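Zendham Two-Jaw Gripper Kit
Sold by Gulum
Product code ZG-17

Overview

The Zendham kit is a two-jaw gripper for small bench arms, supplied with wrist camera bracket, drive unit, cable and one set of molded jaws. It is meant for light pick-and-place work on a flat surface: paper goods, small cartons, labels, thin parts that have to be lifted by an edge.

Price is $1,181 per kit before tax and shipping. The drive unit carries the larger share of that. Jaw sets are a wear item and are sold separately, so plan for them as a running cost and not as part of the one-time purchase.

What is in the box

Drive unit with mounting plate
One jaw set, upper and lower
Camera bracket (camera not included)
Cable and screw pack
Printed setup sheet

Jaw sets

Replacement jaws are $100 per pair. Upper and lower jaws wear at different rates, but they are matched at the factory and we do not split pairs. Buyers running one shift usually keep one spare pair per arm. Buyers running two shifts should keep two -- a worn pair left in service will start dropping thin stock well before it looks bad.

Jaws are available in pink, white and black. Color has no effect on strength or price. If your software finds parts by color, pick a jaw color that does not match your parts or your work surface.

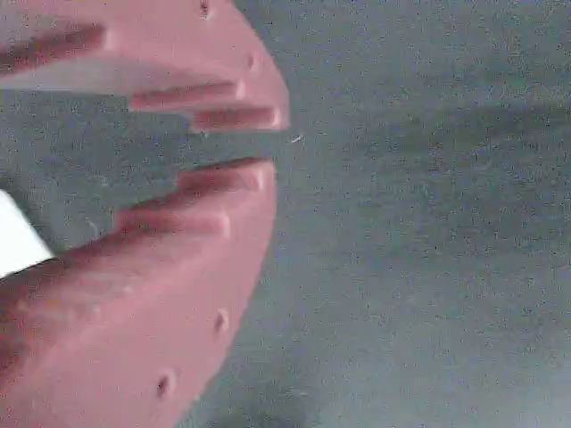
Work surface is the item most often left out of a first budget. The arm needs a flat top with an even color and very little shine, large enough to cover the full reach with some margin on each side. A speckled gray like this one works well with the pink jaws, and a bright white part shows up clearly against both. Small fibers and specks of lint show up too, so add a soft brush or a hand vacuum to the order if you handle paper or cloth. Gulum stocks surface mats in gray only, cut to order, quoted by size.

Fitting

The mounting plate fits Setiawan bench arms directly. Other arms need an adapter plate, which we can quote from a drawing of your wrist flange. Allow 17 working days for adapters. Jaws attach with screws from the pack. Tighten by hand, run the open and close cycle a few times, then check the screws again.

Ordering and lead time

Kits ship from our Sivonthorpe warehouse. Stocked colors leave within a week. Orders placed in July take longer while the molding shop is closed, and jaw sets are affected more than drive units.

Quantity pricing starts at 100 jaw pairs. That is more than a single cell will use, but sites with several arms often combine a year of spares into one order with split deliveries. Ask for this when you request the quote -- it cannot be added after the invoice is issued.

Returns

Unused kits may be returned within 30 days in the original carton. Opened jaw sets and cut mats are not returnable. Drive units are covered for one year against faults in materials and assembly. Jaws are not covered for wear.

Related items

Adapter plates
Gray surface mats
Spare cable and screw pack
Setiawan bench arm, short reach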